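Iddrisu Dramani
Spent July trying to get the kitchen counter under control. Putting the notes in one place for the people who asked. Long thread, mute me if you don't care about counters.

Iddrisu Dramani
Background: small kitchen, one good stretch of granite, and everything we own ended up on it. Mail, chargers, two toasters (one dead), a bag of rice that was too big for any cabinet. I was chopping vegetables on the stove top.

Iddrisu Dramani
First thing I did was take everything off and put it on the dining table. All of it. Then I wiped the counter down properly. Speckled granite hides crumbs very well. Run your hand over it before you decide it's clean.

Iddrisu Dramani
Then I only put a thing back when I went to the table to get it. After 21 days, whatever was still on the table had to go in a cabinet, go to somebody else, or go out. My wife wanted the table back sooner. We ate on the couch a lot.

Iddrisu Dramani
What came back first: the sparkling-water maker. It gets used more than the stove. It went against the wall under the cabinets, with the bottles next to it so I'm not hunting for one every time.

Iddrisu Dramani
Second was the mini food processor. I fully expected to put that one away. But it takes 21 seconds to do an onion and I hate doing onions. It stays by the outlet.

Iddrisu Dramani
Third was the measuring pitcher. I use it for rice, pancake batter, and watering the one plant. It used to live in a low cabinet inside two other things, and getting it out was a whole job.
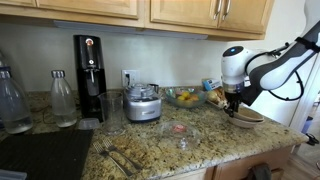

Iddrisu Dramani
Fruit goes in a shallow bowl now. We had a deep one before and the bottom layer always went bad without us seeing it. With a shallow one you know what you have. Lemons get used up instead of turning into rocks.

Iddrisu Dramani
Onions are on a tray toward the back. The tray is for the skins — they get everywhere otherwise. Pick it up, shake it over the trash, put it back.

Iddrisu Dramani
Things that did not come back: the toasters (kept one, it's in a cabinet), the knife block, the paper towel stand, a Stakska spice rack I paid too much for. It spins. I did not need my spices to spin.

Iddrisu Dramani
Somebody asked about the light. It's the long kind that mounts under the upper cabinets. Not very bright, but enough that I leave the ceiling light off when I'm getting water at night.

Iddrisu Dramani
For cleaning I use a Clonitz spray and an old dish towel. Before that I had a different one that left streaks on the stone. Plain soap and warm water does most of it anyway. No vinegar on granite.

Iddrisu Dramani
The rule we have now is that mail can't touch the counter. It goes in a basket by the front door. This has worked except for the week of my cousin's wedding, when we had cards and envelopes on every flat surface in the house.

Iddrisu Dramani
Small appliances were harder than I thought. You remember what they cost. The waffle iron had been out for a year and we made waffles twice. It's at my sister's now and she has made them more than that already.

Iddrisu Dramani
To the person asking if I bought organizers: one. A set of clear bins for the cabinet with the lids in it. Everything else was stuff we had.

Iddrisu Dramani
Next is the pantry shelf. There are 800 tea bags in there, I added up the boxes. If you live near me and drink tea, send me a message and I'll leave some on the porch.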